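Two-arm card sorter - grippers dragging instead of lifting

Lallthorpe Community Workshop forum > Builds > Automation

slotcar_fitter
Posted March 14, 2025

Update on the bench sorter. Both arms are on the front rail and homing properly.
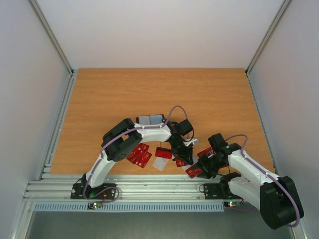 The job is to pick cards off the timber top and put them in the two-compartment tray. Single cards away from the edge are fine. Overlapping cards are not. The finger tips push the top card along until it hangs over the rail, then the other arm can't get under it either. I ran 100 picks last night and nearly half the failures were overlaps. Controller is the Plikari board, one per arm. Open to ideas before I start printing new tips.

dunmore_k
Your tips are the wrong tool. Parallel fingers on a flat card need something to get under, and bare timber gives them nothing. Fit a suction cup to one arm and be done with it.

slotcar_fitter
Considered it. I'd need a pump, and the workshop asks for quiet after 10 on weeknights. I also want both arms the same so I only maintain one set of code.

tallowwood
Disagree with suction as well. Glossy cards stick to each other, and a cup will lift 2 at once without telling you. Put a thin sheet of neoprene over the pick area. The fingers can press into it and the edge of the card rides up. I did this on a Wanyama kit in August and didn't touch the grippers at all.

dunmore_k
Neoprene grabs the card as well as the finger. You'll trade sliding for buckling.

tallowwood
Depends on the durometer. Mine was soft and the cards didn't buckle. Happy to post you an offcut.

gantry_pete
Separate issue: what's holding the cable on the left elbow? If it's only resting there, a long reach will pull on the wrist connector and shift your tip position. Check that before you blame the fingers.

slotcar_fitter
Two hook-and-loop ties, both at the base end. Nothing at the elbow. I'll add one and rerun the same set - fair point.

dunmore_k
Log gripper current while you're at it. The Clorkeo library exposes it and you'll see a drag well before the card moves far.

slotcar_fitter
Will do. Offcut accepted, tallowwood, PM sent. Ties first, then the mat, same card layout each time.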